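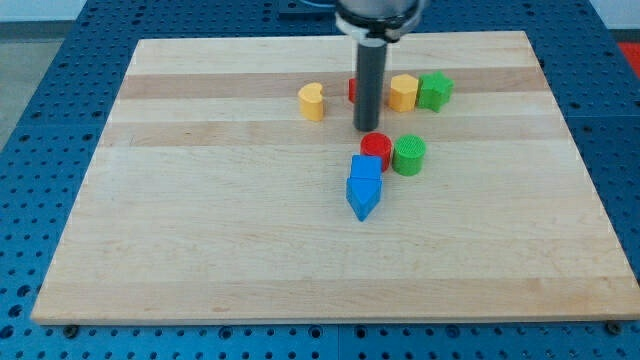
**Figure 3.** Maple board on a perforated blue table, with the arm above it.

### 4.2 Listing text and what it promises

We collected 3,115 router listings from resale pages and kept the 2,000 that named a wireless speed. Of these, 1,092 used the phrase "up to," a pair of words that commits the seller to very little. The Clumora listings were the most generous, promising whole-home coverage without asking about the home.

Lindgren's earlier coding scheme sorted claims into measured, borrowed and hopeful. We kept his labels and added a fourth, "copied," after finding the same paragraph under both Handar and Becerra routers, typo included. Prices were harder to pin down. Most pages carried a time stamp accurate to the second and a notice that the price might already be wrong.

Lamow listings were coded separately, as they described the box at greater length than the router. Two coders disagreed on whether "blazing" is a speed. It was coded as hopeful.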